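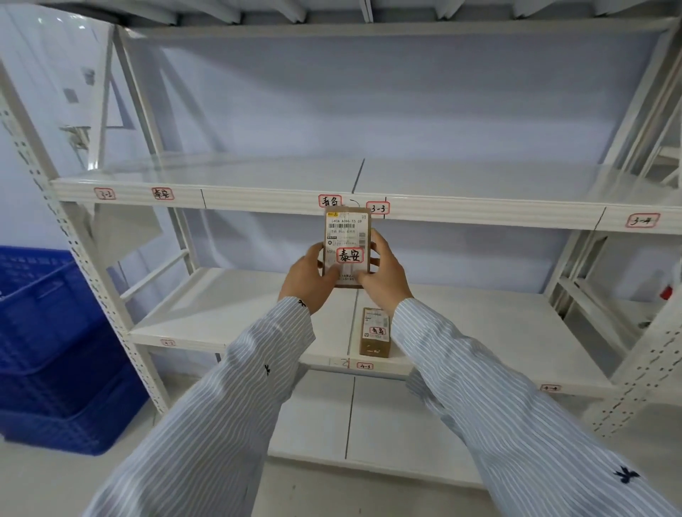

**Figure 3.** Parcel with a printed shipping label and a separate handwritten sticker.

### 4.2 Do handwritten marks speed up sorting?

The claim that handwriting survives in parcel depots because it works better than print is repeated often and tested rarely. Peeters put it forward after a short study at the Briststead depot, and later writers have mostly taken it as settled. We are less sure. A parcel like the one in Figure 3 carries its destination, 泰安 (Tai'an), by hand on a red-bordered sticker, well below the label with its barcode and small printed lines. The handwriting is larger and easier to read at arm's length, but ease of reading is a weak stand-in for fewer errors.

Our own data give the claim little support. Of the 24 sorters we interviewed at Alska, 11 said they looked at handwritten marks first, and seven said they ignored them unless a scan failed. The rest gave answers we could not code. Pearce (Tegan Pearce, personal communication) argues that the first group is simply more experienced. That may be so, though we did not record length of service and cannot check it.

The Skunix trial is cited as stronger evidence, but it covered only two shifts, both on a Wednesday – a quiet day by the firm's own account. Misroutes fell on the second shift, when staff also had better lighting. The published tables do not separate the two changes, and we leave the trial out of the pooled estimate in Section 5.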